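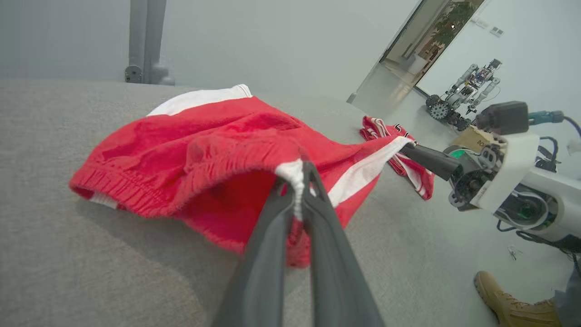 Samstag, 23. Mai 2026, Tag der offenen Tür bei Loka in Darnthorpe, und ich hatte mir fest vorgenommen, diesmal beim Thema Wäsche richtig aufzupassen. Bei uns zu Hause türmen sich nämlich die Sportsachen von zwei Kindern, und meine Falttechnik besteht bisher aus »Schublade zudrücken«. Da fühlte ich mich gleich verstanden: rote Shorts mit weißen Seitenstreifen, völlig zerknautscht auf hellgrauem Polster, genau so sieht es bei uns nach jedem Training aus! Schon beim Gummibund könnte ich verzweifeln, der zieht sich ja immer zusammen, egal wie man ihn hinlegt.

Hergekommen bin ich mit dem Bus aus Zekthorpe (2 Umstiege, einmal davon im Regen), und am Eingang gab es erst mal Kaffee und einen Lageplan, auf dem die Toiletten fehlten. Senyo Nutsugah hat unsere Gruppe übernommen und ganz entspannt erklärt, womit er bei Shorts anfängt: erst den Bund suchen, dann den Saum, dann glattziehen. Klingt banal, ich habe es trotzdem mitgeschrieben.
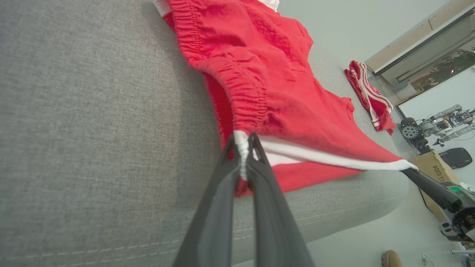
Weißer Saum, roter Stoff: Hier wird an beiden Enden gezogen.

Danach durften wir Fragen stellen, und eine Frau neben mir wollte wissen, ob man Sportsachen auf links falten soll. Soll man wohl nicht, schade, ich mache das seit Jahren so.

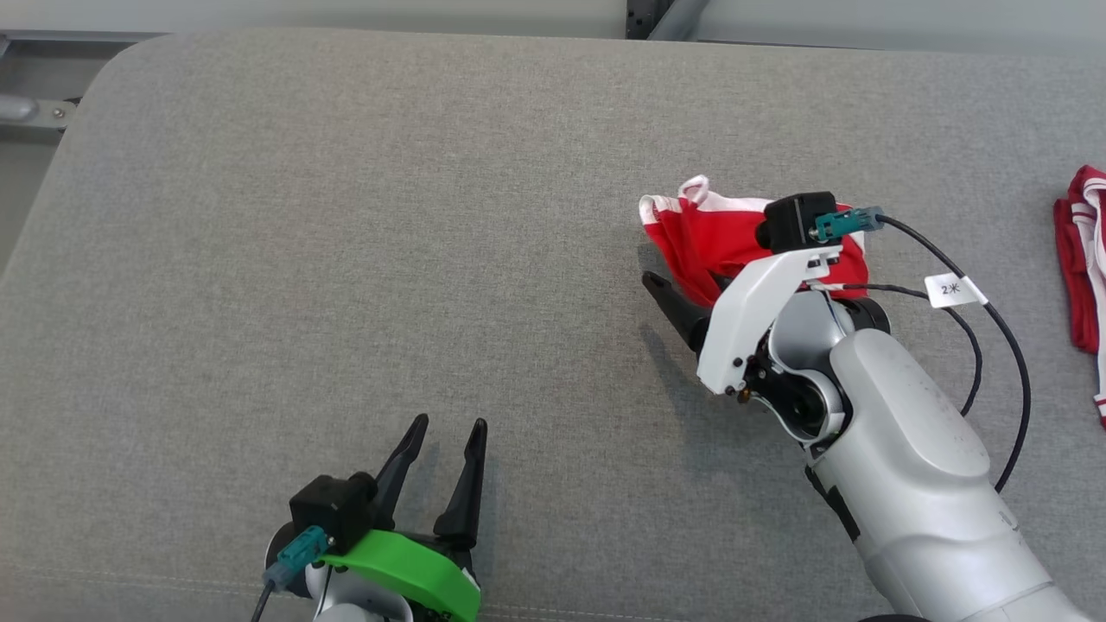 Was ich völlig unterschätzt habe, ist der Untergrund. Ich falte ja immer auf dem Bett, und da rutscht mir alles weg (die Bettdecke ist aber auch besonders glatt). Das graue Polster mit dem feinen Gewebe gefiel mir viel besser, obwohl der rot-weiße Stoff darauf erst mal nur ein knittriges Bündel war und am Rand gleich noch ein rotes Teil mit weißen Streifen lag. Zwei Teile gleichzeitig, da hätte ich schon wieder den Überblick verloren. Senyo meinte, man solle sich 5 Minuten am Tag nehmen und den Berg gar nicht erst wachsen lassen. Na ja. Mein Berg ist schon da.

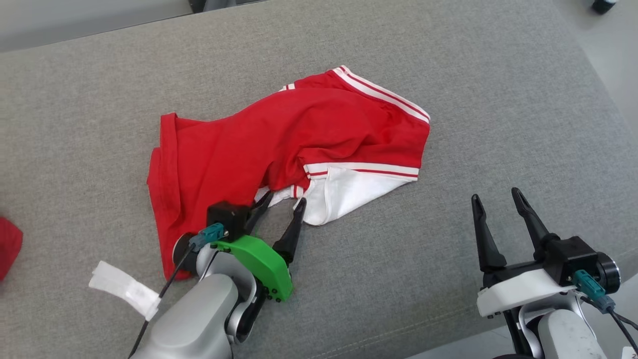 Essen, Trinken und der Heimweg

Mittags ging es rüber zum Stand von Essien, wo es Reis mit Bohnen und richtig scharfe Soße gab, große Portion, freundliche Leute, aber zu wenig Sitzplätze. Ich habe dann im Stehen gegessen und mir prompt den Ärmel vollgekleckert. Im September soll es wieder einen offenen Tag geben, da nehme ich die Kinder mit und vielleicht auch gleich einen Beutel mit unseren eigenen Trikots! Der Bus zurück nach Zekthorpe fährt samstags übrigens nur bis 7 Uhr abends, also rechtzeitig los.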